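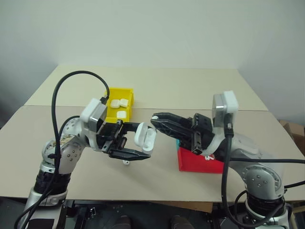 Course notes, session 8: Small things and where they live
Everyday Order, evening course, Lurneneck
Tutor: Petronella Zwane

Most tidying advice says that everything needs a home. I have my doubts. Wireless earbuds are sold with a home, a fitted one, with a hollow for each bud and a lid on a hinge, and people in this group still lose them. Dineo Molefe has been through two sets since March.

So before we praise the fitted case, look at what it asks of you. You need the case in one hand, open, and the bud in the other, turned the right way round. If you have only one hand free, the bud goes in a pocket. I don't believe any labeled tray will cure that.

The Mabaso handout (page 30) claims that a dedicated container "removes the decision." Does it? You still have to decide to go and get the container. Rezaul Siriwardena argued last session that the case should live where the buds come out of the ears, meaning by the door or the bed, and I think he is closer to the truth than the handout – though he admits he hasn't kept it up.

For practice at home:

Pick one small item that came with its own case. Keep the case in one spot for the week and don't buy anything for it. Each time the item ends up somewhere else, write down where, and what was in your other hand. Bring the list even if it makes you look bad.

Do not wipe out the hollows with anything wet. Lint can be lifted with a dry cotton swab. I would leave the cleaning putties in the shop – I have yet to see one do better.

Reading: Mabaso, pages 28 to 33. Read the part on drawer dividers with some suspicion.

Recent handouts
Session 7: Cables, and the box you keep them in
Session 6: Is the junk drawer a problem?
Session 5: Keys, coins, receipts
Session 4: Refilwe Mahlangu's notes on shared shelves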